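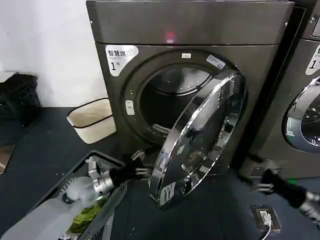 Drying a load in a shared laundry room

These steps are for the front-loading dryers in a laundry room you share with other people. They work for most home dryers too.

Before you load

Open the door all the way and turn the drum once by hand. Socks and straps like to stick to the back or sit behind the ribs. Run your palm over the lint grille at the bottom of the opening and pick off any fuzz. If the grille lifts out on your model, rinse it once a month and let it dry before it goes back in.

Check your clothes for care labels. Anything marked with a crossed-out square and circle goes on a rack.

Loading

Set the basket on the floor close to the machine, a little to the left if the door opens to the right. Put pieces in one at a time and shake each one out first. Stop when the drum is half to two-thirds full. Dark clothes go in together, apart from towels, or you will be brushing off lint later. Close zippers and tie long straps in a loose knot.

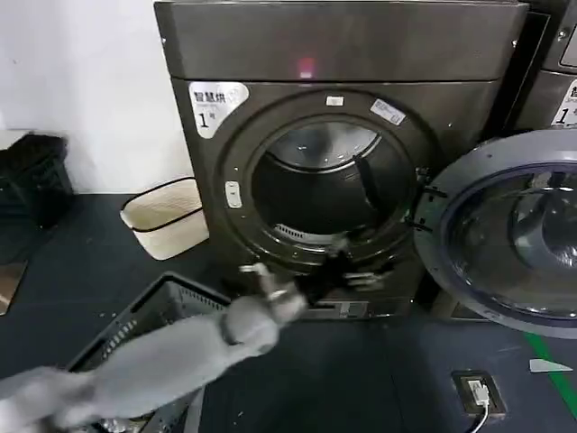
Push everything past the rim so that nothing gets caught in the door seal. A sleeve or strap in the seal can stop the machine from starting, and it wears out the rubber. Then close the door until it clicks.

Running it

Use low heat for sportswear and anything stretchy. T-shirts and thin cotton take 30 minutes on medium. Towels and jeans need longer, so check them at the end and add time if the seams are still damp. Note the number on your machine if there are several in a row that look the same.

Unloading

Take clothes out as soon as the cycle ends. Fold shirts first, while they are warm. Feel around the inside of the drum before you leave, including the top. Wipe the lint off the grille for the next person and leave the door open a few inches.

Apinya Suksawat
Updated 28 April 2025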